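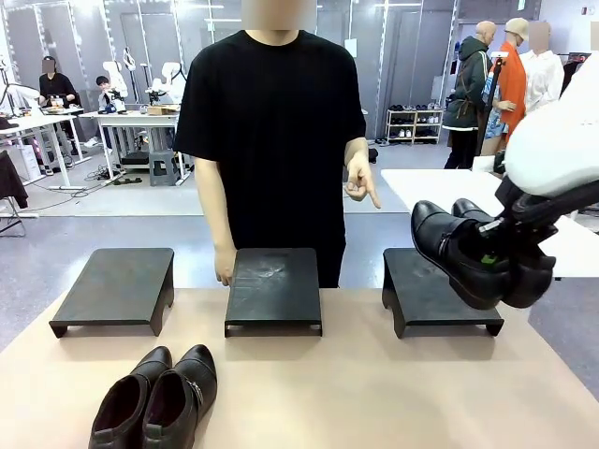 Three black stands, two pairs of black shoes

penry_loafing
July 6, 2023
Trying to settle the display for our shop's table at the Nutcombe shoe swap. I have three of the low black stands with the curvy front edge. Plan is one pair per stand, straps facing out. Does black on black work or do the shoes disappear? The stands are the Viretti ones, 277 for the set with shipping.

tanbark7
They disappear. Black leather on a black platform under hall lighting is a blob. Put the black pairs straight on the beige table and save the stands for tan or oxblood.

heelblock
Disagree with tanbark7. The leather has some shine and the stand tops don't, so you still get an outline. I'd worry more about the scuffs on the middle one. Wipe it down with a damp cloth before anything goes on it.

penry_loafing
I wiped them in March and they looked the same a day later. Might be scratches and not dust.

heelblock
Could be both. Nilitz black wax, thin coat, buff it after 2 minutes. Try it on a leg first.

tanbark7
Or cut a piece of cream felt for each top. Covers the marks and fixes the contrast problem. The left stand is also at an angle to the others — either turn all three or none.

lastandwelt
Felt picks up lint and looks worse by noon. I did 4 swaps with it and gave up. I agree about the angle though. Also turn the shoes around. The pair at the front left has its toes to the stands, so a customer gets the heels.

penry_loafing
Depends which side the customer is on. We might have people walking along the back.

lastandwelt
Then ask Nutcombe where the aisle is before you set anything out.

penry_loafing
Will do. Skipping the felt for now, going to try the wax tonight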